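Medano Cell: Progress Report to the Program Office, February
Gripper upkeep and simulation alignment
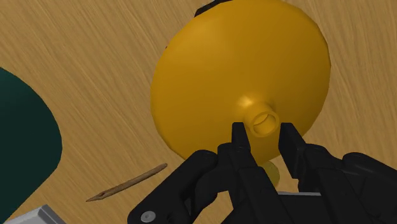
Manipulation Systems Group, Fevport Laboratory

Prepared by Princess Quiambao

1. Status

Work on the Medano cell is on schedule against the revised plan. The gripper has been rebuilt, the finger calibration has been redone, and the simulated copy of the cell has been brought back into line with the hardware. One item from the last report, the wrist cable routing, remains open. Spending is within the approved amount for the period and no transfer between lines is requested.

2. Gripper rebuild

The two-finger gripper had reached 1,208 logged closing cycles since its last service when the left finger began to lag the right under light load. The lag did not stop the cell, but it shifted small parts sideways on contact and made knob grasps unreliable. The gripper was taken off the arm on a Wednesday and stripped on the bench.

Findings were as follows. The lower pivot pin on the left outer linkage had worn on one side. The matching pin on the right was within tolerance. Both fingertip pads showed glazing across the contact face. There was no damage to the finger bodies or to the drive.

Both lower pins were replaced so that the two sides would age together. The pads were changed as a set. The linkage joints were cleaned, greased with the Nägeli compound already in stock, and run through 90 open and close cycles with no load before the gripper went back on the wrist. Mounting screws were torqued in a cross pattern and marked with paint so that movement can be checked by eye.

3. Calibration

Finger zero was reset with the pads closed on the gauge block, then checked open. The tool center point was measured again with the pointer fixture. The old value was out by more than we allow, in the closing direction, and the error agreed with the wear found on the left side. The new value has been written to the controller and to the simulation settings. The previous file is kept under its old name in the cell archive.

The service sheet now calls for a tool center point check after any work on the linkage. Before this period it was required only after a change of gripper.

4. Simulation alignment

The simulated cell is used to test grasp settings before they are sent to the arm. It had fallen behind the hardware in two respects: the tool center point was stale, and the pad friction value dated from an earlier pad material. Both have been corrected in Brellent, our scene and settings package.

The view at the head of this report is a render from the simulated cell. The fingers are open on either side of the short cylindrical knob that projects from the yellow dome-shaped object, with the wooden tabletop behind. The knob is tilted, and this makes it a useful check on the approach angle. An error in the tool center point that goes unnoticed on an upright part will put one pad against the rim or the dome on a tilted one. The hollow end of the knob also leaves less surface for the pads than its outline suggests, so the grasp point is set back from the rim toward the base.

With the corrected values loaded, 157 simulated grasp attempts were run on the knob from varied approach angles. Nine failed. All of the failures were at the steep end of the range, where the outer linkage reached the dome before the pads were in position. The approach limit in the planner has been tightened to exclude these angles. The same set will be repeated with the new limit before any of the settings are released to the arm.

The collision outline for the linkage arms is still a simple box in the planner. It is safe but too generous near wide, curved parts and rules out some approaches that the hardware can make. A closer outline has been drafted and is being checked for its effect on planning time.

5. Open items

Wrist cable routing. The cable rubs on the second clamp at full wrist rotation. A sleeve has been fitted as a temporary measure and rotation is limited in software. The replacement clamp is on order.

Pad wear record. Pads have been changed on appearance up to now. Thickness will be measured at each weekly check so that a change interval can be set from data.

Spare pins. The last two lower pins in stock were used in this rebuild. A reorder has been placed under the consumables line.

6. Next period

The repeat simulated set comes first, followed by knob grasps on the physical cell at reduced speed. If finger timing stays even through that work, the cell will return to normal speed and the service interval for the linkage will be shortened in the maintenance plan. The refined collision outline will be loaded after the speed change, as a separate step, so that any change in behavior can be traced to one cause. The updated service sheet and the calibration record are filed with this report.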